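Setting up the Kevach two-arm kit for cabinet work

Updated 2026-03-04

With this guide you can take the Kevach kit from the first start to a simple task: the robot opens a low office cabinet, puts a flat object on the shelf and closes the door again. I wrote it for small offices that bought the kit with the Wemano software package. If you rent it through a reseller, your menus can look a little different, but the order of the steps is the same.

What you need

The robot base with both arms mounted
The charger and the network cable from the box
Wemano, installed on a laptop in the same network
A cabinet with hinged doors, unlocked
One or two flat objects, for example folders or thin boxes

Please read the safety sheet first. The stop button must be in your hand or on the table next to you during all the steps below.

Step 1. Choose the place

Put the base in front of the cabinet so that both arms can reach the door without being fully stretched. On carpet the base turns more slowly than on a hard floor, so set the floor type in Wemano under Base > Surface. I forgot this at first, and the robot stopped every time a little too early.

Step 2. Home the arms

Press Home All and wait until both arms are folded. If you see error 804, one cable is not pushed in completely. Switch off the power, check the plug at the side of each arm, and start again. In my experience it was always the left one.

Step 3. Teach the door

Select Teach > Hinged Door. Guide the left gripper by hand to the door handle, save the point, then pull the door open slowly along its arc. The software asks for two more points on the way. Do not pull at the corner of the door, for the fingers slip there.

After the last point, move the gripper away from the handle and leave it low beside the opening. From this position it can come back to the door without crossing the shelf.
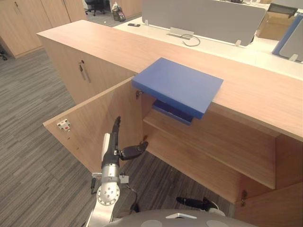 Step 4. Teach the shelf

Choose Teach > Flat Place and touch the front edge of the shelf with one finger, once on the left and once on the right. Wemano calculates the height from this. If there is already something lying on the shelf, enter its thickness in the field Stack Offset. The default of 25 mm is too much for a thin folder, and the robot will drop it from above.

Step 5. Run it slowly

Set the speed to Slow and press Run Once. Watch the underside of the cabinet top when the arm goes in, because the wrist is thicker than the fingers and it can hit there. When the run is good, save the task under a clear name.

Is the kit worth it?

For learning and for light repeated work, I think yes. The teaching by hand is easy to understand, also for colleagues who never programmed. The weak side is the manual, which explains the door function in only one short paragraph. I would also like a softer cover for the fingers, as a separate part if necessary.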